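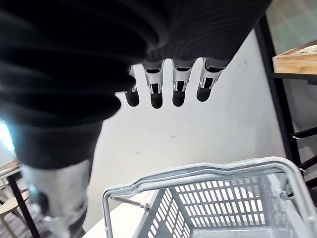
Four fingers, gray tips down, dark ribbed sleeve over the top.

ok thread on the Pedik sock thing because my replies are a mess and I can't answer everyone one at a time

quick background. Pedik = the sock and slipper company, the one with the orange heel. started out selling to hospitals and hotels, then department stores, then everybody's dad. if you grew up near me you had a drawer full

news this week is they're done with the multipack. gone from stores by March. the 5 pair pack, the one at the register, the one your aunt bought you every winter

in its place - single pairs, hung on a card, "house shoe socks" with a grippy bottom. they want to be a stay at home brand now. slippers up front, socks as the add-on

I think this is half smart and half nuts. will try to explain before my lunch break ends

the smart half. multipacks are a race to the bottom. every grocery chain has its own store brand pack and it sits right next to yours and it's cheaper. you don't win that. Pedik has been losing shelf space in that aisle for years, you can see it just walking in

also people did change how they dress. I used to go through dress socks like crazy. now I own one good pair and I couldn't tell you where the left one is

slippers have better margins, people buy them as gifts, and they don't get returned much becuase sizing is loose. small, medium, large, done. anyone who's worked a shoe floor knows what a relief that is

now the nuts half

the multipack was the ad. that's the part I don't think they get. nobody sees a Pedik commercial, there isn't one. you see the pack. you wear the socks for three years and then when you need slippers you already know the name

pull the pack and you're asking a 24 year old to pay slipper money to a company they've never had on their feet

Gumance tried this same move with undershirts. dropped the basics, went all in on lounge sets, nice colors, nice box. looked great. two winters later the basics were back with a "by popular demand" sticker on them

and Hadgu went the other way - kept the boring tube socks, kept them cheap, put the new stuff on a separate rack with a separate label. still going. not exciting. still going

a few people asking about the stores. from what I can tell they keep the bigger ones and shrink the rest to a counter inside somebody else's store. the one at the Etar mall already did it. used to be a whole corner unit, now it's a rack and a stool next to the luggage

I went to look. staff were lovely, knew the line cold. they had the slippers in every size and the socks in basically one color. oatmeal. so much oatmeal

the Etar store used to carry 200 styles on the wall, they had a sign bragging about it. sign's gone

somebody in the replies says "it's just socks." sure. but socks are repeat business! you buy slippers once and wear them till the dog gets them. socks wear out. a customer who comes back 4 times a year is worth more to me than one who comes in every other December with a gift card

(I ran a small hosiery counter for a long time, so yes, biased, I know)

on price - the new single pair costs close to what half a pack used to. feels thicker. might last longer, I'd need to wear them through a winter to say. I bought two. will report back

the wholesale side is the piece I'm actually worried about. little shops buy those packs by the case. minimum order on the new cards is way higher, a friend with a corner store was quoted 2,000 pairs. where's she supposed to put 2,000 pairs of oatmeal socks

if they'd just do a smaller case for independents I'd shut up about half of this

what I'd do, since you asked - keep one pack. just one. black, white, gray. leave it by the register and never touch it again. put a picture of the slipper on the back. let the cheap thing sell the nice thing

and bring back the orange heel!! the new ones have a tiny tag on the cuff and thats it. you had a thing people could spot across a locker room and you took it off

someone's asking if they should stock up. if you like the packs, yeah, I would. my local had plenty but the large sizes were picked over

no I don't have stock in them, no I don't work for Hadgu, yes I do own too many socks

break's over. will add to this if the new case sizes get posted. mute me if you don't care about hosiery, no hard feelings

edit bc I can't edit - it's the ankle packs AND the crew packs, both going. kids' packs are staying for now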